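Search this site
Home Diary Recipes Places to eat Contact

October, late evening

Today I finally went to eat at Molefe, the small place in Erkbridge that opened where the shoe shop was. Charmaine Zwane had invited me two times already and two times I said I was too tired. I took bus 41 and arrived too early, so I walked once around the block in the rain.

The menu is one page. I ordered the bean stew with smoked paprika and a flat bread, and Charmaine took the fish. My stew was very good but salty at the bottom of the bowl. The bread came late – the waiter apologized and brought us pickled carrots, and these were the best thing of the evening. I think there was mustard seed in them, and maybe a little orange peel. Charmaine says no orange. We paid 125 together, with tea.

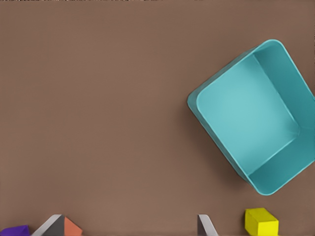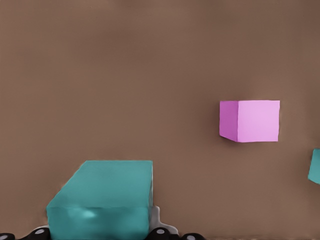
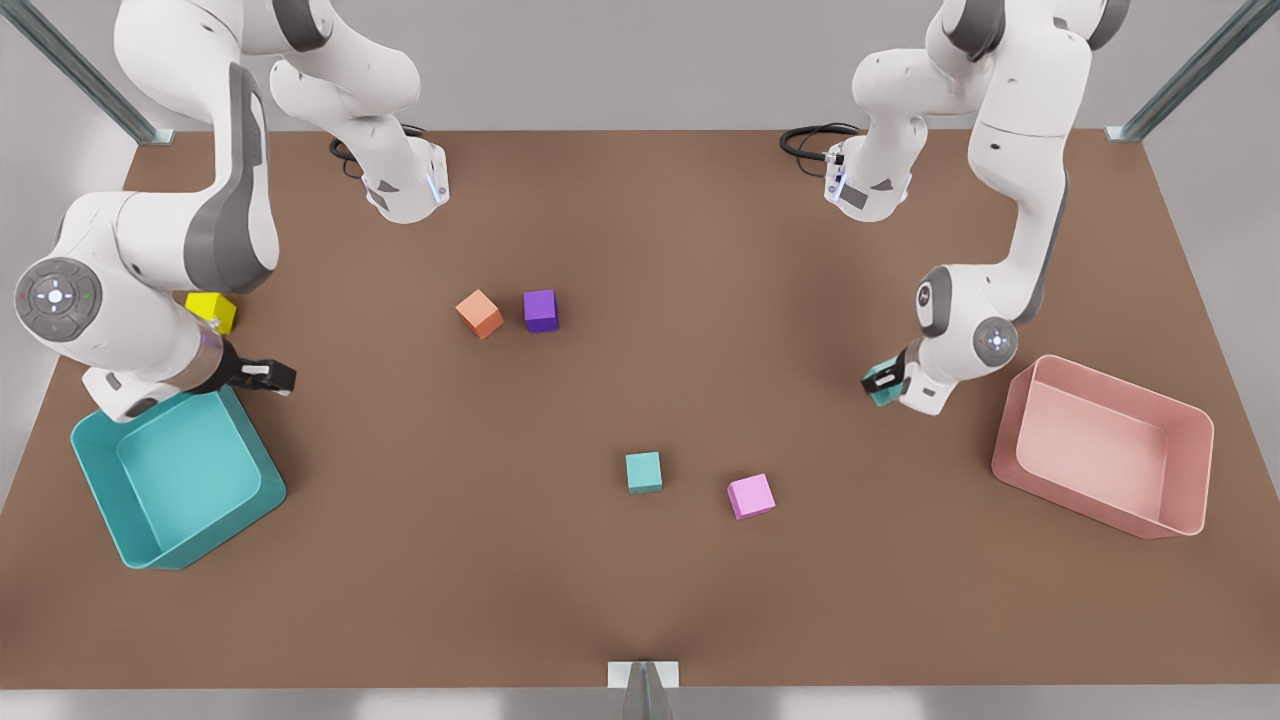 Brown tabletop, all three; the pink cube is in the second.

On the way home I bought carrots and a bottle of Wumitz vinegar, the mild one. I cut the carrots thin, boiled the vinegar with sugar and salt, and let them stand for 20 minutes before I tasted. Too sweet. I have put the jar in the refrigerator and I will taste again at breakfast.

Charmaine wants us to try Stiltent next month, the place near the bridge with the long tables. I looked at the menu and they make a pumpkin soup with sage, but also many things with liver, and I do not eat liver. I told her yes anyway.

I must remember to return her blue dish. It has been in my kitchen since summer, and tonight she asked for it in a very polite voice.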